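Stain removal: what I'd bother with and what I wouldn't

10 February 2018

Every few months somebody sends me a list of miracle stain cures and asks me to run it on the blog. I've tried most of them on my own tea towels and I'm not convinced by half. The other half work, but for duller reasons than the lists give.

Bicarb and vinegar

This is the big one. You tip them together, it froths, and everyone feels something is happening. What you've got at the end is mostly water with a bit of salt in it. Vinegar alone will shift limescale from the kettle. Bicarb alone makes a decent mild scrub for a stained mug. Put them in the same bowl and they cancel each other out, so I keep them on separate shelves.

Salt on red wine

Salt soaks up a bit of liquid, and so does an old towel, which doesn't leave you vacuuming grit out of the carpet. Blot, add cold water, blot again. Keep going well past the point where you're bored. Rubbing only pushes it further into the pile.

White wine on red wine is a waste of white wine.

Hairspray on biro

It might have worked when hairspray was nearly all alcohol. A lot of it isn't now, and you end up with ink and a sticky patch. Plain rubbing alcohol on a cotton pad, with a paper towel underneath to catch the ink, does the job on most cottons. Test the inside hem first. I didn't on a rayon blouse and lost the colour in a ring the size of a jar lid.

Soakers

I used Jarkier powder for a couple of years and then switched to the supermarket's own, and I couldn't tell the two apart on grass stains or school collars. Read the back of the tub. If it says sodium percarbonate, it's an oxygen bleach and will behave like one. Use warm water and leave it for a few hours - overnight if you forget, which I usually do. Keep it off wool and silk.

Caltaven sells a stain pen that I've been asked about twice. It's fine for a spot of tomato sauce at lunch. It did nothing for turmeric, but then nothing does much for turmeric except a day on the line in full sun.

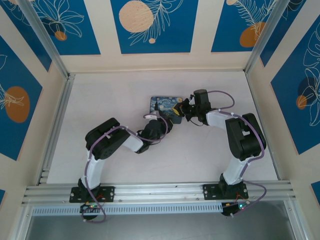
Grease is where I'll give the old advice some credit. Dishwashing liquid, straight on the mark, worked in with a finger and left for a bit before a warm wash. If the mark is still there when it comes out, don't put it in the dryer. Do it again while the shirt is damp.

Blood wants cold water and patience. Hot water sets it, and that one is no myth.

As for the toothpaste trick, the potato trick and the one with the slice of bread, I've had a go at all three. The bread took a smudge off some wallpaper. The potato made a brown mark where there hadn't been one.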